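About Hendurmont

Hendurmont is a small company that teaches people to look after the soft things in their homes: quilts, blankets, sweaters, towels, the mat you put on the bed in July and the pile on the chair that has been there since before July. We work out of 41 Redier Street, above a shop that repairs accordions, and we go to people's bedrooms when they ask us to. There was a long argument about how to phrase that last part.

The company was started by Agathe Hamel, who had spent years in the back rooms of a hotel laundry and had opinions. Efe Osagie joined her after taking the first course, failing it (there was a test then, we have dropped it) and offering to rewrite the handout. The rewritten handout is still in use. It is longer than the old one and has a section on pillowcases that Agathe has never agreed with.

What we teach

Most of our lessons take place where the laundry ends up. We have a perfectly good folding counter at Redier Street, waist high and well lit, and what people learn on it they tend to forget by the time they get home, where the only flat surface is a bed or a low table with a quilt hanging off it. So we teach on beds and low tables. Your knees will get used to it.

Knitwear comes first. It stretches if you hang it, it slumps if you stack it badly, and most people own one thing in a color they love and have never once put it away properly.

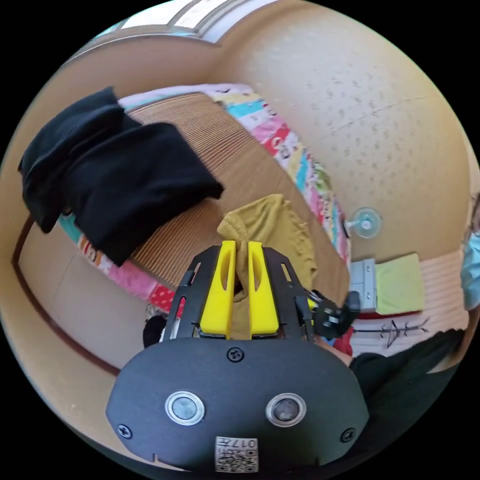 Should knitted things be folded or rolled? Folded, in our view, and loosely, with the heavy pieces at the bottom of the stack. Rolling is fine for a suitcase. In a drawer it gives you a row of sausages and a crease exactly where you don't want one.

After knitwear we do towels, which everyone thinks they can already fold, and then quilts, which everyone knows they can't. Our quilt method is called the Dero. It goes in thirds lengthwise, then in from both ends to the middle, then shut like a book. Efe named it and has given three different explanations of the name, so we no longer ask. It works on patchwork, stripes and anything a child has chosen. It does not work on a duvet with a loose insert, and we would like to apologize here to the people who took the course in its first season, when we said it did.

Bedding by season

A good part of our work comes with warm weather, when the heavy bedding goes away and the light bedding comes out, and both of them spend a week on the floor in between. We come for a half day. You get the bed down to its summer layer, the winter things aired and put in bags that breathe, and a label on each bag that says what is in it. Please write the label yourself. Our handwriting is part of the reason we went into textiles.

We are fond of bamboo mats and will talk about them for longer than you want. Wipe along the grain with a cloth that has been wrung out well, let the mat dry flat in the shade, and roll it for the winter. We have seen mats that were folded. We try to be kind about it.

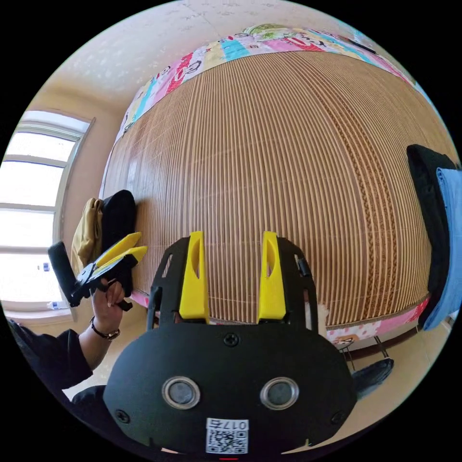 Oluwatosin Bako wrote to us after one of these half days: "I had been keeping my mat under the mattress all winter and felt rather clever about it. Agathe looked at it for a while and asked if I had any tape. I now roll it like a decent person, and I would still say four hours is a long time to discuss bedding before lunch." We have since moved the half day to the afternoon.

Courses and what they cost

The home half day is priced by the room, and we will give you the figure before we come. The full course, which we call the Abubakar, is $480 for 21 lessons and covers everything from socks to curtains. You may take the lessons in any order except that curtains are last. People who begin with curtains do not come back.

We ask you not to tidy before we arrive. People do it anyway. There is always one closet door that won't close, and we always end up opening it, so you may as well leave things where they are and save yourself the evening. Leave the sweater on the shelf, leave the towel on top of whatever the towel is on top of, and leave the quilt on the bed however it landed.

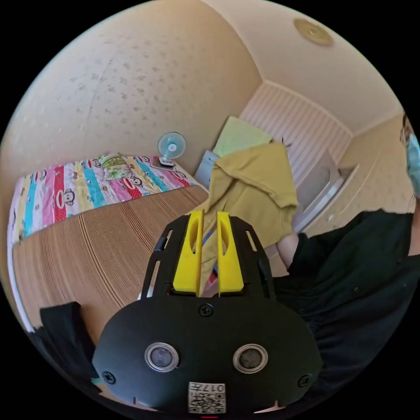 Bring the things you use, too. A lesson spent on the guest towels is a pleasant afternoon and changes nothing, and the guest towels were already folded.

Who we are now

Agathe still teaches knitwear and most of the seasonal half days. Efe has quilts, curtains and the handout. Chidubem Etim looks after bookings, mends what can be mended, and is the one to write to if you have a moth. Lærke Zoëga teaches towels on Saturdays and keeps the waiting list, and she can't be bribed with cake, although she will eat it.

We don't sell baskets, boxes or drawer dividers. We tried dividers once. There are still a good many of them in the stairwell, free to anyone who comes up.

Redier Street is open weekday mornings. The bell is the lower one. The upper one is for accordions.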